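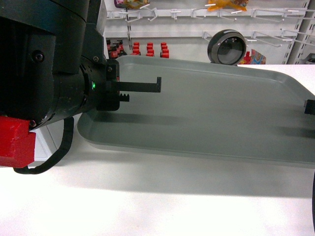
Bikell support told me over the phone that most people skip the gripper check and then call back the same afternoon, so let's do it first! I wrote this section for the Rustard kit after setting up my own (it took me 22 minutes, with coffee).

Section 4: Checking the gripper

1. Switch on at the base and wait for the green light on the wrist. If you don't get one after 80 seconds, switch off and go back to Section 2.

2. Put your tray flat on the table, in front of the gripper. Leave it empty for now.

3. Open the Wernbridge app, tap Gripper, then Open. The fingers should stop with a clear gap between them.

4. Tap Close. I like to run this five or six times and just listen - a soft click is fine, grinding isn't.

5. Set the grip limit to 104 and save it.

Note: the cable under the arm needs a loose loop. I pulled mine tight in April and had to redo the whole thing.

Caution: keep your hands out of the tray while the arm has power. Never load it past 400 grams!

Next up is Section 5, teaching your first pick.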